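Notes for the July talk, "Can it tidy a kitchen yet?" Slot is 14 minutes plus questions. Muthoni Masanja chairs and will signal at two minutes left.

## 1. Opening

- Start with the question as people ask it: when can I buy a machine that clears the counter?
- Short answer: some of the motions are there. The chore isn't.
- Define terms early. A *motion* is grasp, move, release. A *chore* is a string of motions plus deciding which one comes next and when to stop.
- Washing machines and dishwashers don't count for this talk. They get their results by putting the items in a fixed box, and a person still loads the box.

## 2. What a grasp involves

- Small items are harder than the audience expects. The fingers hide the object at the moment the camera needs it most.
- Hand-held grippers let a person do the task with the same jaws the machine will use. The person supplies the judgment and the tool records the path. Marker cubes on the gripper body give its position in the room.
- One hand pinches, the other stays open and ready. People do this without planning it. A controller has to be given it or learn it.
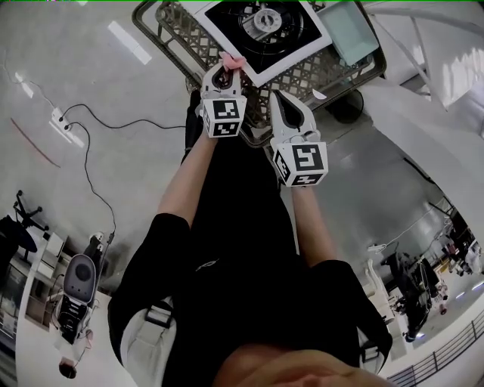 - Two-arm work is where most published demos get slow. Each arm must stay clear of the other while both reach into the same small area.
- Ignacio Cisternas will probably ask about force sensing. Answer: useful for lids and plugs, less so for plain pick and place. Don't spend more than a minute on it.

## 3. Numbers from the Carnier trial

- 2000 recorded attempts, single task: move one small item from a work surface into a container.
- First 1000 used for training, the rest held back.
- 80 percent success on the held-back layouts with familiar items. Say clearly that this is one task under even lighting.
- Success fell when the container was moved after the arm had started. The policy kept going to the old location. We haven't fixed this.
- Cheetham ran the same task with a fixed camera on the wall and saw more failures near the container rim. Their setup differed in other ways, so don't claim a direct comparison.

## 4. Layout and clutter

- A home surface is shared. An appliance, a tray and a loose item can all sit within one reach, and the arm has to treat two of them as obstacles.
- Open-lattice surfaces are a known problem. Depth readings drop through the gaps, and small items settle lower than the planner assumes.
- The wrist view gives good detail on the target, but the gripper blocks a large part of it. Pause on the slide long enough for people to see how much. 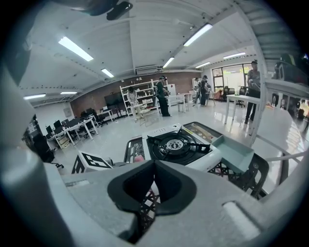
## 5. Shop floor against kitchen

- Dakness bins parts by machine every shift. Known parts, known bin, guarded cell. This works and has for years.
- Take away the guard and the known bin and the economics change before the technology does. Cycle time drops to whatever is safe near people.
- Prostidus quotes a cycle time for its kitchen unit. It was measured with no one in the room. Mention it only if asked.

## 6. What I would claim today

- Ready: repeated pick and place with a known set of items.
- Close: the same, with the container moved between attempts.
- Not ready: anything that starts with "clean up in here."
- Leave the last slide on screen during questions. Recovery time after a dropped item is on the backup slide, with the failure table.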